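Section 2: Planning and budgeting before you order

You've decided to collect your own handling demonstrations with a pair of hand-held grippers. Great choice! The Trudus kit is one of the most satisfying pieces of equipment we've ever put together, and a couple of hours with a notepad now will save you a lot of swapping and returning later. Work through the steps in order. If you already own a table and rails from the older Skunholm package, skip ahead to step 4.

2.1 Choose what you'll handle first

1. Write down the first five things you want the grippers to pick up, pack or open. Be specific: "snack bag, zip top" is much more useful than "food".

2. Circle anything soft, slippery or see-through. These take more practice per recording, so give them a bigger share of your hours.

3. Set aside one plain tray for each item family. Shallow ones are lovely to work with, as the fingers can come in from the side without bumping a tall wall.

Note: Liette Robichaud, who wrote our first planning sheet, buys two of every grocery item and keeps the second sealed. Bags get tired quickly when they're pinched all day.

2.2 Work out your budget

4. Start with the fixed costs. For a one-table station our own numbers, in Canadian dollars before tax, came to:

Gripper pair with marker plates and cables: 3,034
Rails, posts and clamps: 1,570
Table, used: 200
Trays and first round of groceries: 100

5. Add a line for spare fingers and a spare cable for each hand. We left this out the first time (oops) and lost most of March waiting on a parcel from Wasurska.

6. Add labour. This is the line people forget, and it's usually the largest one by the end of the season. Count set-up, recording, checking and tidying as four separate jobs, even if one person does them all.

7. Get a written quote with shipping shown separately. The posts are long and travel as oversize freight, so the delivery charge can be a nasty surprise.

Caution: Prices in this section were checked on January 26, 2019. Ask for a fresh quote before you send a purchase order.

2.3 Measure your space

8. Tape the outline of the table on the floor, then tape the rails outside it. Stand where the operator will stand and swing both arms. If your elbows hit a wall, move the whole outline now, while it's still just tape!

9. Leave enough slack in each gripper cable for a full reach across the table. Cables should fall away from the operator's hands and past the table, well clear of the tray.

10. Pick a tabletop in a plain, light colour. Pale wood is our favourite — dark fingers and dark packaging are both easy to follow against it.

11. Do a dry run with one item and one tray before you commit to a layout. Hold a gripper in each hand, point the fingers in toward the centre of the table, and see that you can get to the tray from both sides without twisting your wrists. Keep the marker plates on top and uncovered. 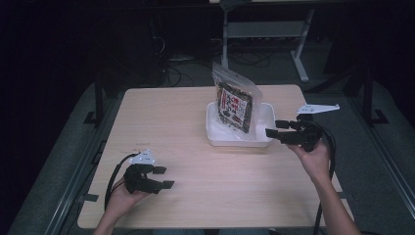
2.4 Decide between one station and two

12. If your item list is short, buy one station and run it well. You'll learn so much in the first few weeks that the second order will look quite different from what you'd have guessed.

13. If two groups need to record in the same season, buy both stations together and ask MacLeod for matched rail lengths. Mixed lengths will work, but you'll be setting up each table from scratch.

14. Send your finished planning sheet, with the floor measurements, to Laurier Hawthorne at the order desk. He'll check the rail lengths against your measurements and reply with a parts list.

Caution: Don't drill or bolt anything to the floor until the parts list comes back. Carpeted floors take a different foot from bare concrete, and the feet are not interchangeable.

Unpacking and assembly are covered in Section 3.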